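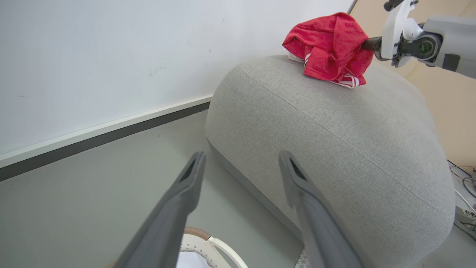 Chapter 6
Collecting Demonstrations of Handling Cloth

6.1 Scope of the chapter

Chapter 5 treated rigid objects, for which a demonstration can be summarized by a short list of poses: where the object was, where the hand closed, where the object was set down. Cloth does not permit this. A garment dropped on a cushion can take any of a very large number of shapes, most of which will not occur again in the same collection. The learning system must therefore be given examples that cover the range of shapes, and the person planning the collection must decide what "covering the range" means before the first recording is made.

This chapter deals with that decision and the ones that follow from it. Section 6.2 defines the terms. Section 6.3 discusses the choice of task and setting. Section 6.4 covers the view from the wrist, and Section 6.5 the division of work between two arms. Section 6.6 introduces the Prirville collection, which is used for the worked problems in the rest of the chapter. Training itself is postponed to Chapter 7.

Readers should be familiar with the coordinate conventions of Chapter 2 and with the material on teleoperation in Chapter 4. No knowledge of textile mechanics is assumed.

6.2 Terms

An episode is one continuous recording, from a defined starting condition to a defined stopping condition. It contains the camera streams, the measured joint positions, the commanded joint positions and the state of each gripper, all on a common clock.

A demonstration is an episode in which the operator attempted the task as written. Not every episode is a demonstration. Calibration runs, test motions and recordings stopped for safety are episodes, and are kept, but they carry a different label.

A starting state is the arrangement of the object and its surroundings at the first time step. For cloth, the starting state includes the shape of the cloth, which cannot be measured completely. In practice it is specified by the procedure used to produce it: "held at the center and released," "folded once and pushed together," and so on. Two starting states produced by the same procedure belong to the same class even though they never match in detail.

A grasp attempt begins when the gripper starts to close and ends when it has either stopped against the material or closed completely. The definition says nothing about success. A gripper that has stopped may be holding one layer, several layers, or a fold of the upholstery beneath, and the motor current alone does not separate these cases reliably.

A recovery is any portion of a demonstration in which the operator responds to a failed or poor grasp attempt and continues. Recoveries are valuable and are easily lost. An operator who has been told to produce clean examples will tend to discard them, and a system trained on the remainder will have no example of what to do after a miss.

6.3 Choosing the task and the setting

The task statement should be one sentence that an operator can read aloud. "Pick up the cloth from the seat and hold it clear" is adequate. "Tidy the seat" is not, as it leaves the stopping condition to the operator, and different operators will stop in different places.

The setting should resemble the place of intended use. A bare laboratory bench gives high contrast and simple geometry, and a system trained on it will often fail on furniture. Three properties of upholstered furniture account for most of the difference.

First, the surface yields. A fingertip that presses on a bench is stopped at a known height. A fingertip that presses on a cushion continues downward, and the cloth goes down with it. Operators compensate without noticing, usually by sliding the fingertip sideways to gather material before closing. The sliding motion should be left in the recording.

Second, the surface curves. The direction of a good approach changes from point to point, so starting states should be spread over the top of the cushion, its shoulders and, where the cloth will stay in place, its sides.

Third, the surface is itself a woven material. A depth sensor sees cloth on cloth, with little separation between the two, and a thin layer lying flat may not be distinguished at all. Color helps where the colors differ. A collection that uses only red items on gray upholstery will, however, teach the system to look for red. At least one third of the starting states should use an item close in color to the surface on which it lies, and these should be spread through the collection so that they do not fall in a single session.

Background matters less than beginners expect, but it should not be constant. Small objects on the floor, cables and bags may be left where they are, provided they do not enter the workspace of either arm. Removing every such object produces a cleaner recording and a weaker system.

6.4 The view from the wrist

A camera fixed near the gripper moves with it. Its main advantage is that the relation between the fingertips and the image is constant: the fingers appear in the same part of every picture, and the point where they will meet can be marked once, at calibration. Its main disadvantage is that the view is worst when it is most needed. As the hand nears the cloth, the material fills the image, and once the cloth has been gripped it may cover one finger or both.

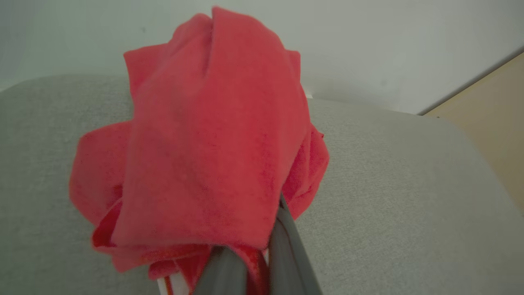 The term for this condition is self-occlusion by load. It is not an error and episodes that contain it should not be removed. The system will meet the same condition in use, and must learn to act on what it saw a moment earlier together with the gripper state. What the collection plan must provide is a second source of information for the same period, either a fixed camera or the camera on the other wrist.

Focus deserves a separate note. A fixed-focus lens chosen for the working distance will render the nearest parts of the fingers slightly soft. This is acceptable. Refocusing on the fingers sharpens a part of the image that hardly changes and blurs the part that does. The setting should be locked before the first episode and written down with the calibration.

Exposure should also be locked. With automatic exposure, a bright wall entering the view will darken the cloth from one time step to the next, and the change will be correlated with the motion of the arm. A learning system will readily make use of such a correlation. Diffuse lighting is preferred, both for this reason and because hard shadows on folded material are easily mistaken for gaps between layers.

6.5 Dividing the work between two arms

With two arms available, the plan must state which arm may do what. Three schemes are in common use.

In the fixed scheme, one arm grasps and the other holds the surface or the far end of the item. Recordings made under this scheme are regular and relatively easy to learn from, but the result is sensitive to the side on which the cloth lies.

In the nearest-arm scheme, the arm whose gripper is closer to the highest fold makes the first attempt. The other stays open and withdrawn. While it waits, its wrist camera supplies an outside view of the attempt, which is the cheapest way of meeting the requirement in Section 6.4. The waiting arm must be positioned deliberately, with the cloth between or just beyond its fingers in the image, and this position should be part of the operator's instructions.

In the free scheme, the operator decides. It gives the widest variety of motion and the largest differences between operators. It should not be used for a first collection.

Whichever scheme is chosen, the streams from both arms are recorded throughout, including the arm that does not move. Omitting the idle arm saves storage but leaves the system with no example of waiting.

6.6 The Prirville collection

The worked problems in this chapter draw on a collection made in Prirville with the Vamotent recording software. It contains 1,580 episodes, of which 344 include at least one recovery as defined in Section 6.2. The items are garments and cleaning cloths. The starting states were produced by 33 written procedures, each given in full in Appendix C, and the two-arm work follows the nearest-arm scheme throughout.

Two features of the collection should be kept in mind. The recovery episodes are not evenly distributed over the procedures, so a random split into training and test portions may leave some procedures with no recoveries in the test portion. Problem 6.4 asks for a split that avoids this. In addition, the Daly subset, recorded later with a different operator group, uses a longer stopping condition: the item must be held clear for up to 6 seconds before the episode ends. The extra time steps show almost no motion, and – unless they are trimmed or given less weight – they will bias a trained system toward holding still.

Episode labels follow the Cindomlow format, with one line for each grasp attempt. The fields are the arm, the time step at which closing begins, the time step at which closing ends, and the outcome. The permitted outcomes are held, slipped, missed and surface. The last is used when the gripper has closed on the furniture covering, with or without the item. Where the outcome cannot be decided from any of the camera streams, the field is left blank, and the line is excluded from the counts in Table 6.2 but retained in the file.

Section 6.7 begins with the writing of a starting-state procedure, using procedure 1 of Appendix C as the model.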